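Come Make a Neighborhood Sound Map With Us
Posted in April by the Nomia listening project

We are looking for people who live in or near Sernari and who would enjoy spending a few weeks paying attention to what their homes and streets sound like. You don't need a musical ear, any training, or any special equipment. If you have ever lain awake on a Sunday morning and known which neighbor was up by the way the stairs creaked, you are the kind of person we'd love to hear from!

Nomia is a small oral history group, and for the past few years we have mostly collected stories. People kept wandering off their stories and into sounds (the bakery shutters on the hill, the ferry horn, a grandmother's sewing machine going in the next room), and after a while we realized we ought to be collecting those too. So this spring we are starting a sound map of Sernari and the Gruso side of the river, and we have room for 20 participants.

What you would be doing

You would keep a listening diary for 8 weeks. Most entries take a few minutes. You sit somewhere you know well, you listen, and you write down what you hear and what it brings to mind. Some people like to do this at the same time every day, and others do it whenever something catches their attention, and both are fine with us. Once a week you would also make a short recording on your own phone, or on one of our loan recorders if you prefer.

We are especially interested in indoor sounds, which tend to get left out of projects like this one. Doors, kettles, radiators, the refrigerator that hums a little flat. Floors come up again and again in our early conversations, and we have a soft spot for them: old wooden floors with the grain running every which way seem to hold more memories than any other part of a house.
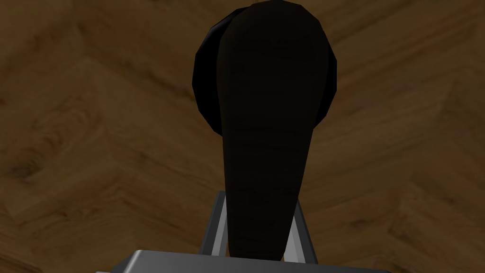 Who can take part

Anyone aged 19 or older who lives in Sernari or Gruso and expects to stay through the end of the project. Renters, homeowners, people in shared houses, people who moved in last month, people who have never lived anywhere else, all welcome. If you are hard of hearing or deaf, please do think about applying. Vibration, rhythm and the memory of sound belong on the map as much as anything a microphone picks up, and we will gladly work out a format that suits you.

What you get

Each participant receives a thank-you payment when the diary is handed in, along with a printed copy of the finished map. There will be a shared supper at the Doãn reading room halfway through, with plenty to eat and a chance to play each other your favorite recordings. We already have more than 4000 words of notes from our trial run, and we can promise they make lovely reading over soup.

How to apply

Write us a letter or an email, as short or as long as you like, telling us where you live and one sound you would miss if it stopped. Please mention whether you'd need a loan recorder, and whether evenings or weekends are better for a phone call. We read everything and we answer everyone, though it may take us a week or so to get back to you.

Contact Nomia | © Nomia listening project | Back to top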